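Grilletitz Textile Library
1/9
The Grilletitz Textile Library reopens its lending desk in September. This thread sets out the changes to membership, loans and returns. Please read all nine posts before writing to the desk, as most questions received over the summer are answered in them.

2/9
Membership. Existing cards remain valid. New members may register at the desk or by post. Proof of address is required in both cases. Schools, theater groups and sewing circles may hold one shared card, in the name of a responsible adult.

3/9
What may be borrowed. The lending collection now stands at 806 lengths of cloth, following the gift of the Bresora sample room. It includes dress fabrics, furnishing fabrics, household linens and printed sheets. Items with a red tag are for study on the premises only.

4/9
Patterned cloth. Members often ask for checks by the wrong name, and the catalog has been revised to help. Houndstooth is now listed under its own heading and no longer under "Checks, other." Prints are listed by ground color first, so that a light-blue print will be found under Blue, Light.
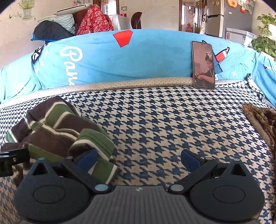
5/9
Loan periods
The standard loan is 20 days. It may be renewed once, in person or by telephone, if no other member has asked for the item. Theater groups may apply for a longer loan to cover a full run. Applications must reach the desk before the first rehearsal with costumes.

6/9
Care while on loan
Members are asked not to wash, iron, cut or pin any item. Cloth should be rolled and kept out of direct sun. Where a fold cannot be avoided, please place tissue inside it. Stains should be reported and left alone. Home stain removers have caused more damage to the collection than the stains themselves, and the cost of repair will be charged where they have been used.

7/9
Returns
Items should be brought back in the Lunarard storage bag in which they were issued. The bag number must match the number on the loan slip. Returns are accepted until 6 p.m. Please do not leave cloth in the book drop of the town library next door. It is a separate institution and has asked us to repeat this.

8/9
The Fahmy bequest
Cataloging of the Fahmy bequest continues. Of the 61 boxes received, those holding table linen and curtain lengths will be opened to members first. The embroidered pieces need conservation work and will not be lent this year. Researchers may request access in writing, stating the purpose of the visit and the items they wish to consult.

9/9
Questions about membership and loans should be sent to the lending desk. Questions about gifts and bequests should be addressed to Noémi Hegyi, Head of Collections. Replies to this thread are not monitored. The full lending rules are available in print at the desk, and a large-print copy can be mailed on request.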